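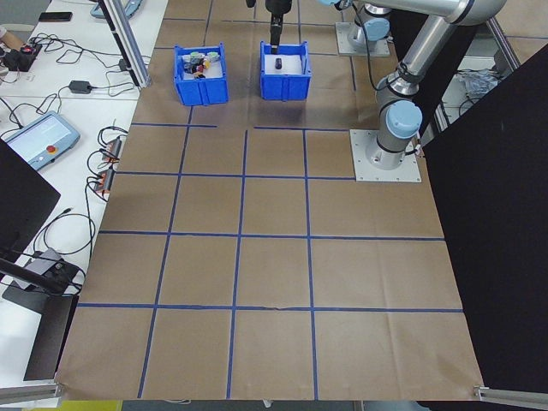

Ilaria Costa
Research Associate, Small Parts Handling Group, Luangrath

4.2 Does the taped grid earn its place?

The Stiltier layout guide tells the reader to cover the bench with brown paper, tape it into squares and stand the open bins at the far side. It makes a good deal of the squares. Each part taken out of a bin is meant to have a square of its own, and the guide claims that this alone cuts down mix-ups between parts that look alike. We followed it, and we are less sure than its authors that the squares do the work.

The first difficulty is plain enough. Blue tape on kraft paper marks a square only as well as the person laying it can keep a line, and paper moves. Our bench paper creased under use, and the lines that looked true at the start of June were less so by the end of the month. The guide has nothing to say on how straight is straight enough. It simply assumes a square is a square. 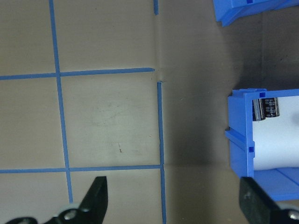
Figure 4. Tape lines on the work surface. The upper cross line stops at a slightly torn tip, and there is a gap between the two pieces of tape to its right.

A gap like the one in Figure 4 is easy to dismiss. Most people will close it by eye and treat the square as whole. But if that is so, then the tape is a hint and the eye is doing the rest, in which case a few pencil dots might serve as well. We asked for a pencil-dot trial early on and it was turned down on grounds of time, so the comparison on which the guide's main claim depends has still not been made. We would like to see it done by somebody with no stake in the answer.

Marks on the paper are a smaller worry. Scuffs build up in the squares that get used most, and a dark fleck can be taken for a dropped screw at a glance. Changing the paper cures this, and then the tape has to be laid again. Relaying took 30 minutes each time, a cost the guide leaves out of its sums altogether.

4.3 The bins

We logged 574 placements over the whole study. The parts were panel fittings of the sort Dradus supplies for control boxes, chosen from the Trandudum list because they differ in shape and colour but come close to one another in size. Mireille Leblanc, who drew up the list, had argued for a harder set with several black parts of nearly the same outline. I now think she was right. With a red part beside a yellow one, it would be hard to go wrong on any surface at all, taped or bare, and a low error count on such a set says little about the grid.

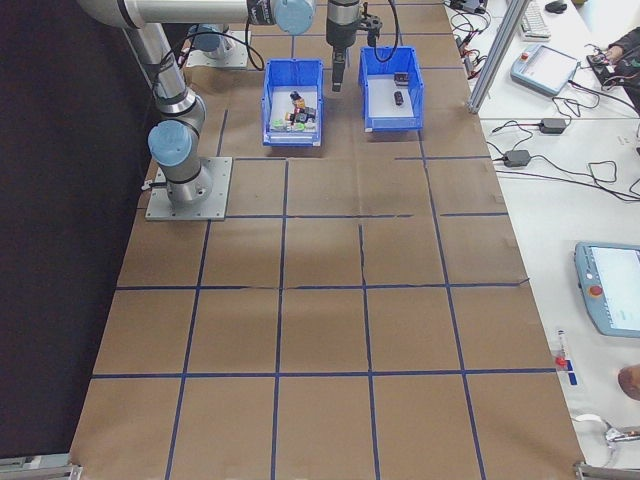

Figure 5. The two bins side by side beyond the grid, with coloured pieces clustered in the left bin and two small dark items in the right.

The white floor of the bins deserves more credit than it has been given. Dark parts stand out against it far better than they do on brown paper, and we suspect that much of the gain put down to the grid comes from this instead. The two were brought in together in the original work, so they cannot be pulled apart after the fact. Our own plan repeats that fault - we lined both bins before the first placement and kept no plain-floored bin for comparison.

Piling is another matter. Pieces dropped into a bin gather in one area and lie across each other, and the guide's picture of parts spread evenly over the floor is one we never managed to keep up. A count taken from above will miss whatever is underneath. We therefore do not report bin counts, although the guide treats them as a sound check on the number of placements.

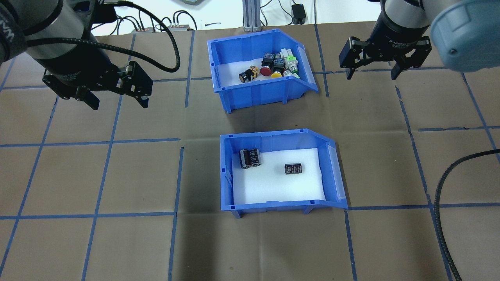 Figure 6. Pushbuttons and switches in the upper bin, among them a red mushroom-head button and a round yellow one.

Shape matters here as much as number. A button lying on its side shows its body, and its round face points off to one side. Two people scoring the same bin may well name such a part differently, and in the first 200 placements our scorers did so often enough that we rewrote the scoring sheet. Results before and after that change should not be pooled. We give them separately in Section 5, and the earlier set should be read with caution.

What can be said is fairly modest. People who worked at the bench said they liked the squares, and liking a thing may be reason enough to keep it. Whether it lowers errors is open. The guide asks for at least 1,000 placements before any claim is made, a total our study falls well short of, and the results printed in the guide itself are given without a total of any kind.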